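Colour and Surface in Product Finishing
Lecture 3 notes: Gloss, contrast and the reading of form
Brenda Cáceres
8 February 2024

Before class: read the Delić chapter on surface reflectance, up to the end of the section on haze. The Prirnen sample set is on reserve at the library desk and can be signed out for two hours. Please return the chips in the order you found them.

1. Recap from last week

Hue, value and chroma describe the colour of a surface. They don't describe its finish. Two chips with the same pigment can look quite different on a bench if one is matte and the other is glossy, and the glossy one will usually look darker and more saturated when viewed away from the highlight. Several people lost marks in the first exercise for matching colour under one lamp only. Check under at least two.

2. Specular and diffuse reflection

Light striking a surface is partly reflected at the boundary (specular) and partly scattered back from within or from the rough top layer (diffuse). The diffuse part carries most of the colour. On ordinary plastics and paints the specular part takes the colour of the lamp, so a highlight on a red kettle under a white lamp is white.

On metals the specular part is tinted. This is the main reason metallic paint is hard to photograph and hard to match. We come back to it in Lecture 6.

Gloss is measured with a glossmeter at a fixed angle, normally 60 degrees. For high-gloss surfaces use 20 degrees, and for very matte ones use 85. Always write the angle beside the reading. A reading of 40 means nothing to the next person without it.

3. Curvature

A flat glossy panel acts as a poor mirror. It shows whatever is opposite, and moves from dull to bright over a small change in viewing angle. A curved glossy panel compresses its surroundings into a narrow band, and that band follows the form. Car body designers use this when they check a panel under strip lights: a kink in the reflected line shows a fault in the surface that the eye would otherwise miss.

Tight radii give small, hard highlights. Broad radii give long, soft ones. Matte finishes spread both and hide small faults, at the cost of some definition.

Case: the Fovetti enamel jug. The first version had a full-gloss white body and a handle in the same enamel. In the showroom the handle was hard to pick out against the body. The second version kept the gloss but changed the handle to navy. The form was not altered at all, and buyers described the new jug as slimmer.

4. White as a finish colour

White surfaces have a high diffuse component, so shading across a curve is gentle and the highlight has less to stand out against. The form is then read mostly from the shadow side and from edges. Dirt, scuffs and colour shifts between batches also show more readily on white. Brirnodach tested 170 white mouldings from two suppliers for its bathroom range and rejected the second supplier on yellowness alone.

Common ways to help a white form read clearly:
a band of a darker colour at a joint or change of section
a shadow gap between parts
a coloured part next to the white one
a darker base or plinth

Don't use all of them on one object.
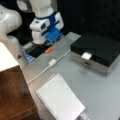
Figure 3.1. Glossy white housings with a dark blue band at one joint and a bright blue component below it.

5. Studio exercise (due next class)

Choose one light-coloured household object with at least one curved surface. Draw it twice at the same size, in pencil only. The first drawing should show the object as it is. In the second, change the finish of one part and leave the form alone.

Write a paragraph under each drawing covering the position of the lamp, the shape of the highlight and where the edge becomes hard to see. Grey card is available from the cupboard in the studio. Please don't cut the large sheets.

Marks: drawings 60 per cent, written notes 40 per cent. Late work goes in the box outside the office.

6. Reading for Lecture 4

Delić, the chapter on metamerism. The worked tables can be skipped.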